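Bay 8, Flernilgate

The folding line at Vidness started at six. I had folded there by hand until January, when the Arkon unit was put on my table and I was given the screen beside it. My grade changed from folder to attendant. The pay stayed as it was.

The unit began with the grippers parked, fingers closed. I logged the time and the operator number.
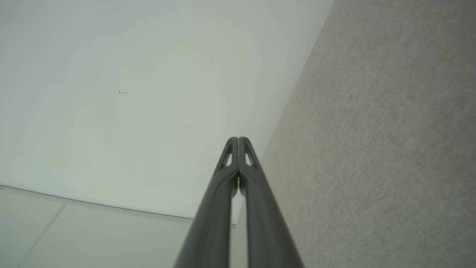
First item

Sports kit, returned by post. A red jersey lay on the right of the table, dark numerals edged in white, something white under it. I would have taken it by the shoulders. The unit opened its fingers over the cloth beside it — I kept my hands in my pockets.

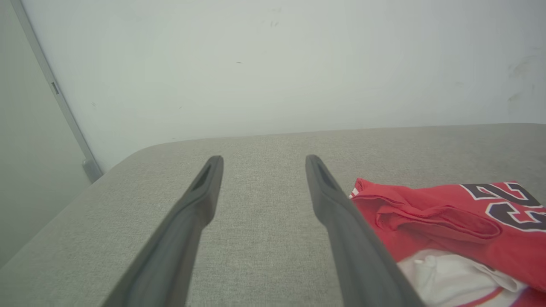
Second item

The target was 300 a shift. Van Loon, who held the contract, wanted the grey table top bare between orders, so I learned to look at the fabric before I pressed the key. My wrists had stopped aching. I missed the radio.
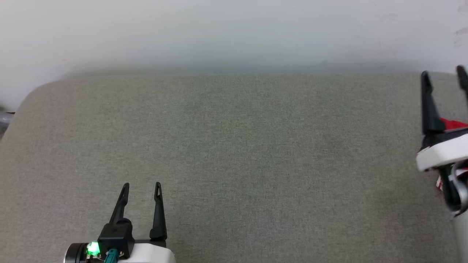

What does the attendant do when the unit stops?
The attendant notes the fault, clears the table by hand and folds until it restarts.

It stopped at ten past two. I folded.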